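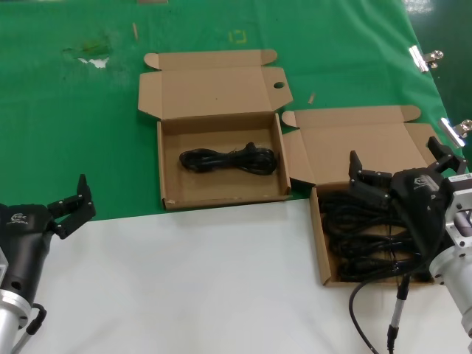

電源コードの箱収納

電源コードの箱収納(でんげんコードのはこしゅうのう)は、機器から取り外した電源コードを輪状に巻き、蓋付きの箱に入れて保管する方法、およびその作業をいう。事務所、学校、修理工房、貸出機材の倉庫などで広く行われる。箱には段ボール製の組立箱が多く用いられ、未整理のコードを入れる箱と巻き終えたコードを入れる箱を並べて使う二箱式が代表的な形態である。

概要

電源コードは、電源側のプラグ、可撓性のある被覆電線、機器側のコネクタの三つの部分からなる。機器本体が廃棄または更新された後もコードは再利用が可能なため、単体で残ることが多い。残ったコードをそのまま容器に重ねると、輪と輪が互いにくぐり合い、一本を引き出す際に周囲のコードが締まって抜けにくくなる。箱収納は、この絡みを解消した状態で保管し、必要な一本を短時間で取り出せるようにすることを目的とする。

対象は主に着脱式の電源コードである。延長コード、信号用ケーブル、ACアダプタ付きのコードは寸法や質量の分布が異なるため、別の箱に分けるのが一般的である。特にACアダプタは重い塊が片端にあり、箱を傾けたときに他のコードの輪を通り抜けて新たな絡みを作りやすい。

名称

日本語では「コード箱」「ケーブル箱」などの呼称が混在し、定まった用語はない。巻いた一本分のコードは「束」または「輪」と呼ばれる。未整理の箱は「元箱」、整理後の箱は「受け箱」と呼び分けられる。ただし「元箱」は製品購入時の外箱を指す語でもあり、中古機器を扱う現場では混同を避けて「混載箱」の語を用いることがある。

箱の構造

材質

使用される箱の大半は段ボール製である。軽量で、表面に直接書き込みができ、使わないときは平らに畳める。樹脂製の箱は湿気に強いが、内面が滑りやすく、浅い箱では束が動きやすい。金属製の箱は工具類と併せて保管する場合に選ばれるが、縁が露出しているものは被覆を傷つけるため、縁巻きを要する。

蓋

組立箱の蓋は、本体の背面から折り目を介して一体に続くものが多い。蓋の両脇には差し込み用の耳(タブ)が設けられ、閉じるときに側壁の内側へ入る。作業中は蓋を後方へ開ききった状態にしておく。蓋が半開きのままだと、取り出したコードの端が耳に掛かり、箱ごと引きずられる原因となる。前壁の低い箱は手を入れやすいが、満杯に近くなると端部が前縁を越えて外へ出やすい。

丸穴

蓋や側壁に丸い穴を設けた箱がある。穴の用途は製品によって異なり、指掛け、通気、内容物の確認などに使われる。電線を通したまま蓋を閉じるための穴もあるが、段ボールの切断面は繰り返しの摩擦で崩れるため、恒久的な配線口としては適さない。穴からコネクタだけを外に出しておき、蓋を閉じたまま種類を判別する方法も知られる。この場合、穴の縁に補強紙を貼ることが推奨される。

底面

底は二重に折り込まれた構造が多い。コードは見かけの体積に比べて質量が大きく、箱を持ち上げる際には側壁より底に負担がかかる。積み重ねる場合は底の合わせ目に粘着テープを一本通す。束の輪がテープの粘着面に触れると被覆に糊が移るため、貼付は外側に限る。

二箱式

配置

二箱式では、混載箱と受け箱を作業面の上に隣り合わせに置く。両箱の間隔は、コードを引き上げたときに垂れた端が隣の箱に入らない程度とする。間隔を大きくとると移動距離が増え、搬送中に輪が崩れやすい。箱の手前には、コードを伸ばして巻き直すための空いた面を残す。

作業面に布を敷くことがある。布は箱の滑りを抑え、コネクタの角が天板に当たる音と傷を減らす。一方で、布の端に箱が半分だけ載ると底が傾き、積んだ束が片側に寄る。箱は布の内側に収めるか、全体を布の外に出すかのいずれかが望ましいとされるが、作業面の広さの都合で境目に置かれることも多い。濃色の被覆に対しては、緑や白など差の大きい色の面を選ぶと端部の見落としが少ない。

左右の割り当てには一致した基準がない。利き手側に混載箱を置く流儀は、絡みを解く際に力の加減を必要とすることを根拠とする。反対側に置く流儀は、受け箱への配置の精度を優先する。二人で作業する場合は、箱を中央に置き、解く役と巻く役を分けることもある。

手順

標準的な手順は次のとおりである。

混載箱の蓋を開ききり、箱の外に垂れている端があれば内側へ戻すか、最初に取り出す対象とする。
最上層にある輪を見分け、その一本の両端を探す。端が見つからない場合は、コネクタの形状を手掛かりに下の層をたどる。
端を持って持ち上げ、他の輪の下をくぐらせながら外す。中央部をつかんで強く引かない。
作業面で全長を伸ばし、被覆の割れ、つぶれ、変色、栓刃の曲がりを確認する。
機器側のコネクタから巻き始め、プラグ側を外に残して束にする。
端を輪の間に挟むか、留め具で固定する。
受け箱の奥から順に置く。

確認で異常が見つかったコードは、受け箱に入れず別に分ける。補修テープを巻いて再使用する例も見られるが、内部の導体の状態は外観から判断できず、安全上認められない。
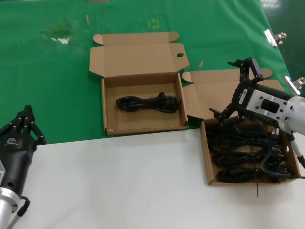
巻き方

順巻き

同じ方向に輪を重ねる最も単純な巻き方である。一巻きごとに電線にひねりが加わるため、伸ばすときに小さな輪(キンク)が生じやすい。短い電源コードでは影響が小さく、実務では最も多用される。

八の字巻き

左右に交互に輪を作り、ひねりを打ち消す巻き方である。長いコードに向くが、束の幅が広くなり、小型の箱では収まりが悪い。箱に入れるときは中央の交点で二つに折り重ねる。

緩巻き

留め具を使わず、緩い輪のまま箱の底に置き、プラグを輪の間に入れて端の動きを抑える方法である。作業が速く、電線に無理な曲げが加わらない。受け箱に一本だけが入っている段階では形が保たれるが、上に次の束が重なると輪が広がり、隣の束と交差することがある。緩巻きのまま重ねる場合は、層の間に薄い紙を挟む。

折り束ね

コードを一定の長さで往復させて折り、中央を留める方法である。箱の長辺に沿って並べやすく、収納密度は高い。折り返し部に曲げが集中するため、長期の保管には適さない。

絡みの発生

箱の中の絡みは、結び目と交差に大別される。結び目は端が自らの輪または他の輪を通り抜けて生じ、端を戻さなければ解けない。交差は輪同士が重なり合っただけの状態で、持ち上げる順序を正しく選べば解ける。混載箱で見られる絡みの多くは交差であり、強く引くことで結び目に似た固い状態へ変わる。

交差を解く際は、引く動作を控え、箱の中で輪を少しずつ持ち上げて隙間を作る。隙間ができると、どの輪が最上層にあるかを判断しやすくなる。黒色のコードだけが入った箱では、輪郭が重なって個々の経路を目で追うことが難しい。この場合は一端を固定し、指を電線に沿わせてたどる。箱の中身を一度に作業面へ空ける方法は、上下の層の関係が崩れるため、経路の判別にかえって時間を要することがある。

絡みの程度を左右する要素として、被覆の摩擦、電線の硬さ、プラグの形状、箱の振動が挙げられる。L字形のプラグは鉤として働き、隣の輪を引き寄せる。被覆が軟らかいコードは互いに密着し、持ち上げた一本に別の一本が付いてくる。硬いコードは輪の形を保つが、押し込むと反発して蓋を持ち上げる。

収納量と表示

受け箱に入れる本数は、蓋が無理なく閉じ、最下層の束に手が届く範囲で決められる。機材貸出所Altitzの運用手引きでは、小型の組立箱一つにつき8本を上限とし、これを超える分は次の箱に移すと定めている。同手引きは、束の高さが箱の内寸に達する前に打ち切ることを求めており、蓋を押さえて閉じることを禁じている。

表示は、箱の外側にコネクタの種類、長さ、本数を記すのが基本である。蓋の上面だけに記すと、積み重ねたときや蓋を開けたときに読めない。前壁と側壁の二面に書く方式が扱いやすい。束の側に札を付ける場合は、札をプラグ寄りに取り付ける。コネクタ寄りに付けると、機器の背面に差したときに札が隠れる。

貸出用のコードでは、個別の番号を付けて台帳と対応させることがある。番号は札が外れたときに備え、プラグの側面にも記す。栓刃の根元や定格の表示を覆う位置は避ける。

歴史

蓋付きの小箱にコードを分ける習慣は、着脱式の電源コードが機器間で共用されるようになるにつれて広まった。それ以前は、壁の鉤や棒に掛ける方式が主であり、箱は輸送用の容器とみなされていた。

Cedleyの修理工房では、Gaetano Barbieriが混載箱と受け箱を分ける手順を作業書に記した。当初は大箱から棚の仕切りへ直接移す方式であったが、棚まで運ぶ間に束が崩れるため、隣に小箱を置く形に改められた。Concetta Galliはこの作業書を改訂し、点検の工程を巻く前に移した。改訂前は巻き終えた束を受け箱の脇で点検しており、輪の内側にある被覆の傷が見落とされていた。

Benedetta Cirilloは、Pirellの教材倉庫で絡みの発生を比較した記録を残している。同じ型の箱を用い、緩巻きの束を16本入れた箱と、留め具付きの束を16本入れた箱を台車で繰り返し搬送したところ、緩巻きの箱では17回目の搬送の後に蓋を開けた時点で最下層の束を単独で取り出せなくなった。留め具付きの箱では50回の搬送を終えても取り出しに支障がなかった。ただし箱の充填の度合いが揃っておらず、巻き方だけの差とみなすことには異論がある。

Ottilie Baumgartnerは、留め具の常用に批判的な立場をとった。留め具を締めすぎた束では被覆に溝状の跡が残り、緩い留め具は箱の底に落ちて他のコードに絡むというのがその論旨である。Gualtiero Guerraは両者の折衷として、幅の広い面ファスナーをプラグ側の根元に常時取り付けておく方法を示した。この方法では使用中も留め具がコードに付いたままとなり、紛失が減る。

他の方式との比較

吊り下げ式は、鉤や棒に輪を掛ける方式で、本数と種類が一目で分かり、取り出しも速い。壁面を占有し、鉤の一点に荷重が集まるため、軟らかい被覆では長期の間に癖がつく。運搬には向かない。

袋式は、一本ごとに口の閉じる袋へ入れる方式である。絡みは起こらず、付属品を同封できる。透明な袋であれば外から種類を確認できるが、出し入れの手間が大きく、袋の口が傷みやすい。

筒式は、紙や樹脂の短い筒にコードを差し込んで立てる方式である。箱と併用され、筒を箱の中に並べることで仕切りを兼ねる。太いプラグは筒を通らず、対象が限られる。

箱収納は、これらに比べて準備が少なく、運搬と積み重ねに適する。反面、蓋を閉じると内容が見えず、表示が更新されないまま中身だけが入れ替わることが欠点とされる。

安全上の注意

収納の対象は、電源から外されたコードに限る。通電したまま束ねたコードは放熱が妨げられ、発熱や被覆の劣化を招く。機器に接続した状態で余った部分を段ボール箱に入れる使い方は、本項の箱収納とは区別され、避けるべきものとされる。

使用直後のコードは、温度が下がってから巻く。湿ったコードを箱に入れると、栓刃の腐食や箱の軟化が生じる。保管場所は直射日光と暖房器具の近くを避け、床に直接置かない。

箱の前縁から端が垂れたまま運ぶと、扉や台車の車輪に掛かるおそれがある。運搬の前には四方を確認し、端をすべて内側に入れてから蓋の耳を差し込む。

関連項目

段ボール箱
面ファスナー
延長コード
結束バンド
配線整理
棚卸し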